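About Us

Hi, and welcome to Jera! We bring fresh fruit to offices, and we look after the fridge and the table it lives on once it gets there. If you've ever opened a refrigerator at work and found a fuzzy peach in the back behind somebody's salad dressing, you already know why a company like ours exists.

I started Jera in July, in the hottest week of the year, with a used van and one customer. That customer was a print shop on the other side of town where I used to work the front counter, and I was the person there who went to the store for bananas every week. I got kind of obsessed with it. I kept notes on what went first (grapes, always grapes) and what sat there until it had to be thrown out. When I left, they asked if I would keep bringing the fruit, and I said sure, if you'll pay me for it. They did! They still do.

Today there are six of us, and we take care of 30 offices, two dental practices, and one very hungry dance studio that goes through more oranges than anybody else on our list. We work out of 207 Walton, in the building with the green awning next to the shoe repair place. In our busiest month so far we moved 4,000 pounds of fruit through that door, and my back remembers all of it.

What we do

People hear "fruit delivery" and picture a box left at the front desk. We do drop off boxes if that's what you want, but most of our customers sign up for the whole setup. One of us comes in, clears out the fridge, wipes down the shelves, checks over what's left from last time, and puts the new fruit where it should go. Some of it goes in the cold and some of it goes out on the table, and a lot of our job is knowing which is which.

The table part is where the basket comes in. We tried bowls when we started. Big heavy ceramic ones, really pretty, and I was so proud of them. But fruit at the bottom of a deep bowl gets no air, and you don't see the bad pear until you smell it. So now we use plastic baskets with holes in the sides and a handle on each end. They rinse out in the sink in a few seconds, you can carry one with cold hands, and if you drop it on your foot you'll live.

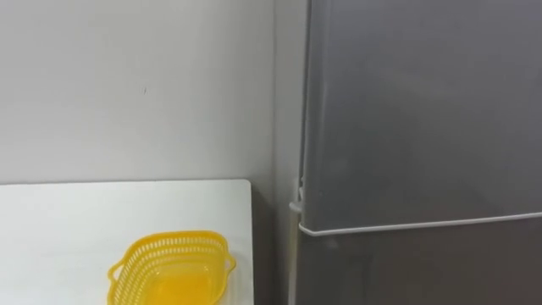
Our yellow basket on the white table, ready for fruit.

We get asked about the color more than you'd think. I picked yellow on a whim and then found out that people will walk across a room for a bright basket. One of our first customers had us swap in a gray one to match their chairs, and the fruit hardly got touched for two weeks! Back came the yellow. We do have other colors if you feel strongly about it (a few of you do, and we love you anyway).

Our fruit

We buy most of our apples, pears and plums from Pietrzak, a family orchard north of town. I drove up there the first time with no appointment and a notebook full of questions, and I came home with eleven bags of apples and a jar of plum butter. They pick for us on the firm side, which gives everything a few extra days on your table. The tropical fruit comes through the wholesale market, and for that we go in person, early, and squeeze things.

Mangoes deserve their own paragraph, so they're getting one. A mango that's still hard should stay out on the table at room temperature until it gives a little when you press it near the stem. Once it gives, it goes in the fridge, and it'll hold there for several days. Please don't judge by color! Some of the sweetest ones we bring are half green, and a red blush mostly tells you which side faced the sun. We write the day on a bit of tape for the ones that need watching, and we move them from basket to shelf when we visit.

The Skolomau Room

When we took over the place on Walton, the front half was a waiting room with brown carpet and a fish tank outline on the wall. We pulled up the carpet ourselves over a long weekend. That half is now our practice kitchen, and we call it the Skolomau Room, after the word on the old packing crate we found in the back closet. We never did find out what it means. The crate is out in the hallway holding umbrellas. 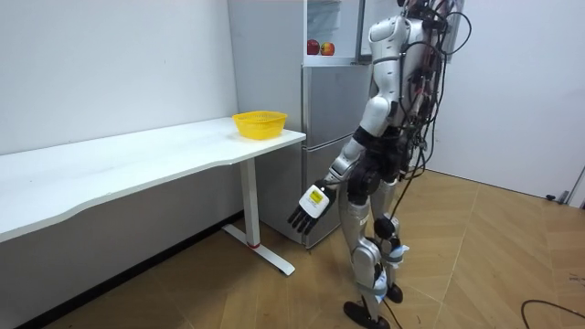 Every new person on our crew learns the job in that room before going out to a customer. It's laid out the way most office kitchens are laid out, with the fridge at the end of a long surface and never quite as much space between them as you'd like. I went back and forth for ages on the table, and the one we ended up with is a plain white desk whose front edge is wavy and dips in near the middle. I bought it because it was on sale, but that dip is great. You can step in close and reach the wall side without leaning your whole stomach on the fruit, and I'd buy it again at full price. The white top shows every drip too, so it gets wiped.

We practice the boring things in there. How to open the fridge door all the way before you start, so you aren't holding it with your hip. How to keep heavy fruit low and soft fruit where it won't get something put on top of it. Where to set the basket so that an elbow doesn't find it. Picking up ripe fruit with the whole hand, and no pinching, because a thumbprint on a mango is a brown spot by tomorrow morning. I did this wrong for years, by the way. My kitchen at home is a disgrace and my family would be glad to tell you about it.

Putting things away

There's an order to it. We take everything out first. Old fruit gets sorted on the table: eat today, keep, compost. The shelves get wiped with warm water and a little dish soap, then a dry towel, and then whatever's staying goes back in at the front, with the new fruit behind it. If you've ever worked in a grocery store you know this one already. The basket gets filled last, heaviest things on the bottom, bananas on top or hung somewhere else if you have a hook.

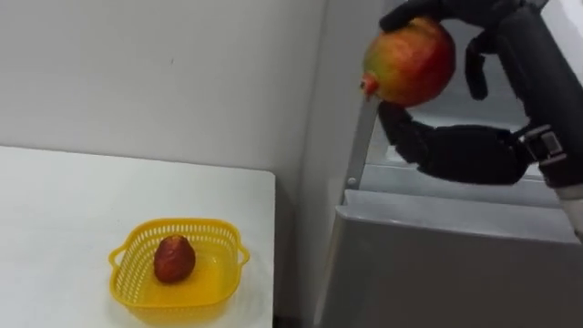
If there are lunches in the fridge, we work around them. We don't open anybody's containers, and we don't throw out anything that isn't ours, even if it's growing a coat. We'll leave a sticky note for the office manager, and what happens after that is between you and the yogurt.

Fruit that's a bit too soft for a customer comes back to Walton with us. A lot of it gets eaten on the spot. The rest goes in the freezer in the back for smoothies, or home with whoever is baking that week, and the cores and peels go to a community garden two blocks over that has a compost pile the size of a small car.

Working with us

We're pretty easy to start with. You tell us how many people you have and whether anyone's allergic to anything, and one of us comes by to look at your kitchen. We'll want to see the fridge, the outlet it's plugged into, and where people stand when they're waiting for the coffee. (They will be standing exactly where the fruit should go. We'll figure it out.) You get a first basket at no charge, and if you like it we set up a weekly or twice-weekly visit.

No long contracts. If you're closed for a week, call or email by noon the day before and we'll skip you. We can also do bigger orders for meetings and open houses, and yes, we cut melon, but please give us two days for that.

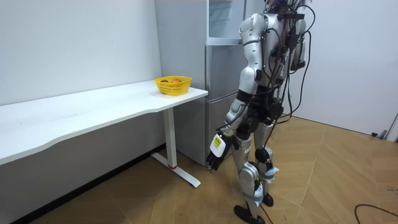 You're welcome to come see us, too. The Skolomau Room is at the front, so just knock on the glass if the door is locked. Mornings are better for talking, since the vans go out before lunch and after that it's mostly whoever is washing baskets. We usually have something ripe sitting out, and you should take one.

We hire a couple of times a year, mostly for delivery and stocking. You don't need any experience with produce. You do need to be okay with early mornings and lifting, and it helps if you're the kind of person who turns the labels to face front in your own cupboards. Send us a few lines about yourself and tell us your favorite fruit. I read every one of those, and so far plums are winning.

Parking is behind the building, second row, and the spaces marked for the shoe repair are really theirs.

Page last updated March 23, 2026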